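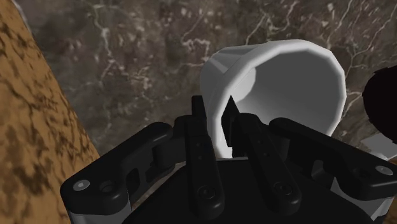

Beim Einräumen des Tischgeschirrspülers Huria wird zuerst der untere Korb beladen, dann die Tassenablage. Groben Schmutz vorher mit einem Löffel abkratzen, Vorspülen unter dem Wasserhahn ist nicht nötig. Tassen, Becher und Gläser gehören mit der Öffnung nach unten auf die Ablage. Liegt eine Tasse auf der Seite wie die weiße im Bild, bleibt nach dem Klarspülen Wasser in ihr stehen, und der Sprüharm erreicht die Innenseite nur teilweise. Das gilt auch für schmale Becher, die sich leicht zwischen zwei Teller klemmen lassen und dann beim Start kippen.

4.1 Unterer Korb

1. Tür ganz öffnen, bis sie waagerecht aufliegt. Den Korb an beiden Griffen bis zum Anschlag herausziehen.
2. Teller hinten beginnend in die Halter stellen, die benutzte Seite zur Mitte.
3. Schüsseln schräg nach unten geneigt einsetzen, große Schüsseln an den Rand.
4. Töpfe nur einzeln und mit der Öffnung nach unten spülen. Dafür die klappbaren Halter auf der rechten Seite umlegen.
5. Sprüharm von Hand einmal drehen. Er muss frei laufen.

Hinweis: Teller mit hohem Rand brauchen jeden zweiten Halter. Lassen sich die Teller nicht ohne Druck einsetzen, ist der Korb zu voll.

Vorsicht: Die geöffnete Tür nicht belasten. Keine Schüsseln oder Töpfe darauf abstellen.

4.2 Tassenablage

Die Ablage lässt sich in zwei Höhen einhängen. Ab Werk sitzt sie in der oberen Stellung.

1. Ablage vorn leicht anheben und nach vorn abziehen.
2. In die gewünschte Stellung einhängen, bis sie auf beiden Seiten hörbar einrastet.
3. Tassen aufsetzen. Die Henkel zeigen alle in dieselbe Richtung.
4. Gläser mit Stiel in die Aussparungen hängen. Sie dürfen die Wand des Spülraums nicht berühren.

In der unteren Stellung passen hohe Becher auf die Ablage, darunter aber keine großen Teller mehr. Wer oft gemischt spült, lässt die Ablage am besten oben und stellt hohe Becher in den Korb.

Tassen mit tiefer Mulde im Boden stehen auch richtig eingesetzt nicht ganz trocken. Nach dem Programmende kurz schräg halten und das Wasser in den Korb ablaufen lassen, bevor die Tasse herausgenommen wird.

4.3 Besteck

1. Besteckkorb in die vordere linke Ecke stellen.
2. Löffel und Gabeln mit dem Griff nach unten einstecken, Messer mit der Klinge nach unten.
3. Lange Schöpfkellen und Pfannenwender flach auf die Tassenablage legen.

Vorsicht: Scharfe Küchenmesser verlieren im Geschirrspüler ihre Schneide und können beim Ausräumen verletzen. Von Hand spülen.

4.4 Was nicht in das Gerät gehört

Holzbretter und Besteck mit Holzgriff
Teile aus Zinn oder Kupfer
Handbemaltes Geschirr ohne Angabe »spülmaschinenfest«
Schwämme, Tücher, Korken
Geschirr mit Wachs- oder Farbresten

Aluminium kann anlaufen. Der graue Belag ist kein Gerätefehler und fällt nicht unter die Garantie.

4.5 Salz und Klarspüler nachfüllen

Vor dem ersten Spülgang und immer, wenn die Salzanzeige leuchtet:

1. Unteren Korb herausnehmen.
2. Deckel des Salzbehälters gegen den Uhrzeigersinn abschrauben.
3. Nur beim ersten Mal: Behälter bis zum Rand mit Wasser füllen.
4. 400 g Regeneriersalz mit dem beiliegenden Trichter einfüllen. Etwas Wasser läuft dabei über, das ist normal.
5. Gewinde abwischen, Deckel fest zudrehen.
6. Sofort ein Programm ohne Geschirr starten.

Der Klarspüler kommt in das Fach neben der Reinigerkammer. Bis zur Markierung füllen und verschüttete Tropfen mit einem Tuch aufnehmen – sonst schäumt es im nächsten Spülgang. Die Dosierung steht ab Werk auf Stufe 2. Bei Schlieren eine Stufe niedriger stellen, bei Wassertropfen auf den Gläsern eine höher.

Vorsicht: Niemals Reiniger in den Salzbehälter geben. Die Enthärtungsanlage wird dadurch zerstört.

4.6 Programm starten und ausräumen

1. Reiniger in die Kammer füllen, Klappe schließen.
2. Tür andrücken, bis sie einrastet.
3. Programm wählen und Starttaste drücken.
4. Nach dem Signalton die Tür einen Spalt öffnen und 12 Minuten warten.
5. Zuerst den Korb leeren, danach die Tassenablage. So tropft kein Restwasser auf die trockenen Teller.

Muss während des Programms noch etwas hinein, die Starttaste gedrückt halten, bis das Pumpengeräusch aufhört. Tür langsam öffnen, es kann heißer Dampf austreten. Hat sich die Reinigerkammer bereits geöffnet, wird das nachgelegte Teil unter Umständen nicht sauber.

4.7 Ersatzteile

Die Tassenablage ist unter der Bestellnummer 3944 einzeln erhältlich, ebenso in der Ausführung für das Vorgängermodell Sugden. Die beiden Ausführungen sind nicht untereinander austauschbar. Der Trichter wird nur zusammen mit dem Deckel des Salzbehälters geliefert. Bestellungen nimmt der Kundendienst von Flilis in Gormont entgegen, bitte die Gerätenummer vom Typenschild an der Türinnenseite angeben.

Redaktion dieses Kapitels: Kevser Gökçe
Stand: 21. September 2021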